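Moving the kids' stuff, and everything else, to a smaller place

We moved in November, from a three-bedroom house to a two-bedroom unit on the other side of Prasuvthorpe. I said I'd write up how we decided what to keep, mostly for my sister, who has the same job ahead of her. It is long and mostly about cupboards.

The toy kitchen came with us. It was never really up for discussion, and it's set up again with its two pots. 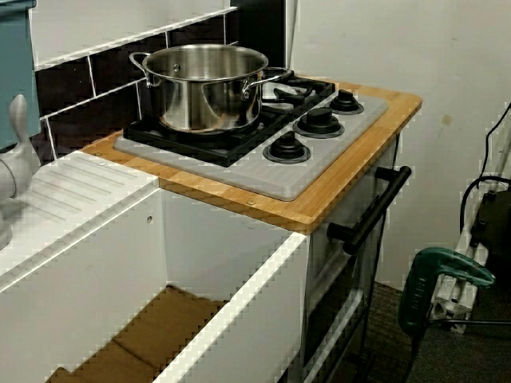
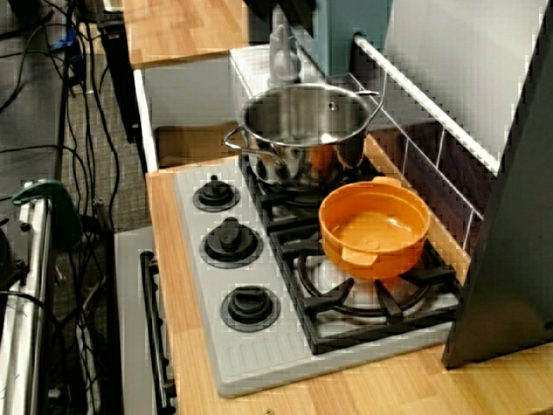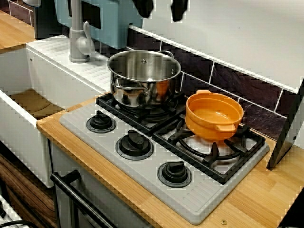
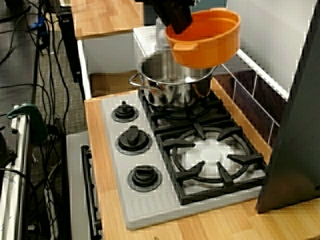 Where we started

The old house had a garage, a linen press, a shed and a room we called the study, where no studying was done. The new place has one hall cupboard and a storage cage in the basement car park. The cage is a bit bigger than a fridge box. I measured it twice at the inspection and didn't believe it either time.

We had 30 days between signing and handing back the keys. The first week went on paperwork, changing the power over and arguing with the internet company, so call it three weeks of sorting. My husband works away for part of every month and missed the middle of it. I did most of the sorting at night once the kids were down, from 8 pm until I stopped making sensible decisions, which was usually well before 10.

The list

I wrote down everything that wasn't clothes, food or furniture. I had read that you should pile it all on the floor and look at it, but we had two children walking through, so I used an exercise book. One page per cupboard. When I got to the end I had 109 entries for the garage and shed alone, and some of those entries were things like "box of cords".

Next to each one I put K, S, G or T. Keep, sell, give, tip. If I couldn't choose within a minute it got a question mark and I moved on. On the second pass the question marks nearly all turned into G. I would skip straight to that next time.

Kitchen

I thought the kitchen would be the hard room. It was the easiest. We cook the same things every week and I know which pans I reach for. The pasta machine went. The second slow cooker went. I kept my mother's big stockpot even though it only fits in the new cupboard if the lid lives somewhere else. The lid lives on top of the fridge.

Plates I was strict about. We had three part sets and now have one, plus the plastic ones for the kids. I kept four good glasses and gave away the rest, then bought two more in December when people came for lunch.

Cooking in the new kitchen took some getting used to. The oven runs hot and the bench is short. I now do all the chopping before I turn anything on, and the dish rack gets put away in between.

Books

This was the one I'd been putting off. I sold a few boxes to the secondhand place near the station and didn't get much for them. I kept the cookbooks I use, the children's books, and the travel books from before we had kids, including a walking guide to Cáceres with my notes all down the margins. We spent a week there and I'd like to go back. The guide will be useless by then as far as opening hours go. It's on the shelf anyway.

The kids were better at this than I was. They had a box each and were told that what fitted in the box was staying, and the rest we'd talk about. My daughter filled hers in one afternoon. My son filled his with sticks and we had to start over.

Furniture

We sold the big dining table to Jintana Suksawat, who lived three doors down and had always said she liked it. She paid what I asked and brought a cake with the money. Her table is now our table, in the sense that she had a small one she no longer needed, and it suits the unit very well. It seats four, or five with the piano stool.

The wardrobes were built in, so they stayed with the house. I hadn't thought about that until quite late. The new bedroom has one wardrobe, with a door that slides halfway. We bought a Juvberg shelf unit for the other wall. It took me two evenings to put together and I had one bolt left over, taped to the back in case I ever find out where it goes.

The couch wouldn't go around the corner of the stairs. We had measured the doors and the lift, but the lift was booked by someone else that morning and the movers took the stairs. It sat in the foyer until 4 pm. If your building has a lift, book it in writing and take the email with you.

Movers

We used Daditz, who were recommended by the agent and were fine. They charge in half-hour blocks from when they leave the depot. It took 7 hours all up, including the couch. We would have saved an hour by having the garage boxes taped and labelled the night before. I'd run out of tape and the shop was shut.

Label the side of the box, not the top. I knew this and still labelled the tops of 26 boxes, which were then stacked.

What I got wrong

I gave away the good ladder. The ceilings are lower here and I thought we'd manage with the step stool, and we don't.

I kept too many towels. I kept every single school drawing, in a tub, in the cage, and I'll have to go through that one day.

I packed the kettle in with the Christmas things. We boiled water in a saucepan for three days.

I also left the garden pots until the last afternoon. Most were too heavy to lift with the soil in, so I tipped them out on the lawn and then had to rake it. The lemon tree went to the neighbours behind us. It fruits twice a year and they've already dropped off a bag, so I'm counting that as a keep.

What's next

The hall cupboard still doesn't work. Everything has a place in it, but the vacuum is behind all of it. I'm going to try hooks on the inside of the door, if the body corporate allows it. I've emailed to ask.

If anyone local wants moving boxes, there's a stack of them flattened behind our front door, mostly the medium size. The tape is still on some. Send me a message and I'll leave them in the foyer.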